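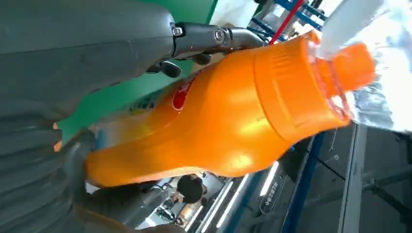
Prasier est un bureau d'études en conditionnement de boissons. Nous intervenons sur les emballages rigides de petit et moyen format, du cahier des charges au suivi des premières séries. Le cas le plus courant reste la bouteille plastique pour soda, à bouchon vissé, avec des stries horizontales et une taille légèrement resserrée : une géométrie banale, dont chaque paramètre (profondeur des stries, rayon d'épaule, hauteur du col) modifie la tenue en compression verticale et la pose de l'étiquette. La société emploie 21 personnes réparties sur deux sites, Barreto pour les études et Hasley pour les essais.

## Activités

Trois services, facturés séparément :

- **Conception.** Plans cotés, calcul de volume à ras bord et de volume utile, choix de la bague de col, répartition matière.
- **Essais.** Compression axiale, couple d'ouverture, étanchéité, chute, vieillissement en enceinte climatique. Les rapports indiquent la méthode, l'incertitude de mesure et les écarts constatés.
- **Assistance industrielle.** Réception des moules, réglage des souffleuses et des visseuses chez le client, formation des régleurs.

Nous ne fabriquons pas d'emballages et ne percevons aucune commission des fournisseurs.
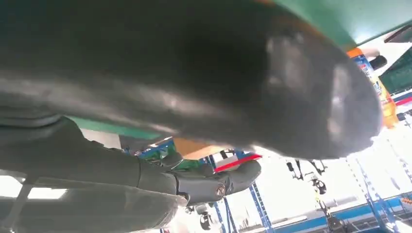

## Organisation

Erhan Dağdelen dirige le pôle études. Ertuğrul Akgül est responsable du laboratoire et signe les rapports d'essai. Chaque dossier est suivi par un ingénieur unique, de la revue initiale à la clôture. Les dossiers sont archivés 5 ans, échantillons témoins compris. 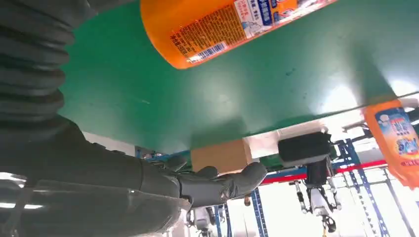 *Bras et main, vue rapprochée.*

La base interne Virnunari regroupe 297 profils de bouteilles, avec leurs cotes et leurs résultats d'essai. Elle sert à estimer le comportement d'une forme nouvelle avant tout prototypage. Les données d'un client n'y sont versées qu'avec son accord écrit.

Pour une étude complète, prévoir un plan ou un échantillon, la fiche produit (carbonatation, température de remplissage) et la cadence visée.

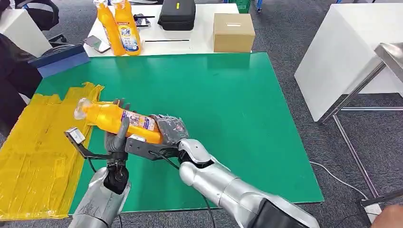
## Contact

Les demandes de devis sont traitées par le site de Barreto. Le laboratoire de Hasley reçoit les échantillons le matin, avant 11 h, avec bordereau. Fermeture annuelle la première semaine d'octobre.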